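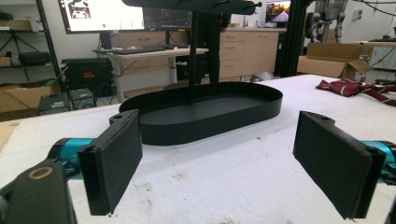
Black oval tray on a white padded table surface.

Kustesari firmware 4.46 for gaming monitors

Celtstead has released firmware 4.46 for the Kustesari line of gaming monitors. The update extends the variable refresh range, which now runs from 50 to 300 Hz over DisplayPort. HDMI limits are unchanged. Overdrive settings are stored separately for each input and are reset during installation, so note custom values first. The Hutsuliak models are not covered; their update is planned for June. Install over USB with adaptive sync turned off.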